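Against the loyalty card

I have been off loyalty cards since March, all of them, and I want to write down why before I lose my nerve and sign up for one again at a till because the person asked nicely.

It started with Plundham, the supermarket at the bottom of our hill. For years it had ordinary prices. Then one morning every shelf had two prices on it, a big yellow one for members and a small white one for everybody else. I had a jar of coffee I bought every fortnight. The yellow price was what I'd been paying all along. The white price was new.

I asked at the desk whether the coffee had gone up. No, I was told, the coffee was on offer. I said it was the same as last month. Yes, she said, for members. She was perfectly pleasant and I don't blame her for any of it, but I walked home feeling I'd been told that two and two made a saving.

My friend Nuno Amaral thinks I am being daft. His view is that you hand over an email address you never read, you get the yellow price, and you get on with your life. He has cards for Plundham, for Disten (petrol), for a bakery, and for a shoe shop he has been to once. He says the total cost to him is nil. I say the cost is that he drives past two garages to fill up at Disten, and he says he likes the drive. We have had this conversation so often that his wife leaves the room for it.

So I did what I tell other people to do and asked for my own records. You can do this, and they have to answer. Plundham took most of the time they were allowed and then sent me a file with 3,701 lines in it. One line per item, going back to the week I joined. Every onion. I found the winter I was ill, because it is all soup and tissues for page after page. I found the month I tried to give up bread.

What I couldn't find was much use for any of it, from my side at least. In all that time I had been sent 36 vouchers. I had used 8. Several of the rest were for cat food, and I have never had a cat. I did buy cat food twice, for a neighbour, and I suppose that was enough to have me down as a cat owner for good.

That bothers me more than the privacy side does, if I'm truthful. People talk about these schemes as though someone very clever is sitting behind them who knows you better than your mother does. I'm not convinced. I think a great many shops are keeping a great deal of information because a salesman told them it would be worth something one day, and in the meantime they pay for it by putting the white price up. I can't prove that. But the cat food vouchers don't look like the work of a mastermind.
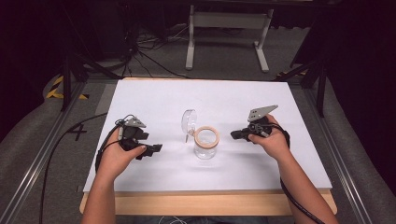

Points are another matter, and a worse one. A discount you can at least see. Points are a currency run by a shop, and the shop can change what they're worth whenever it likes. The coffee place near the station, Pascual, used to give you a free drink for every 8 stamps on a paper card. Then the paper went and an app came in, and now it's 12, and they expire. I had 7 on my card when they stopped taking it. I still have it in my wallet, out of spite.

Decha Boonyarit, who I used to work with and who knows more about retail than I do, wrote to me after my last post on this to say I was missing the point. The schemes work, he said, and they work on people like me, people who think they're immune. He asked whether I had ever bought a second thing to reach a points threshold. I had. Washing powder, and I still have the second box.

Fair enough. But I take that as a reason to get out, and he takes it as a reason to shrug.

How has it gone? Mixed. I have paid the white price for coffee a few times and it stings every single time. Mostly I've moved to the market for vegetables and to Risent for tins, where there is one price on the shelf and the lighting is dreadful. I kept receipts for the first few weeks, meaning to do a proper comparison, and then I stopped, so I can't tell you whether I'm better or worse off. Nuno says that means worse. He may be right.

I do notice that I buy less. No yellow labels for me, so no reason to pick up the big pack of something I wasn't looking for. I go in with a list and I come out with the list - and sometimes biscuits.

If anyone has had their own records back from a shop, I'd like to hear what was in them, especially if they've given you a pet.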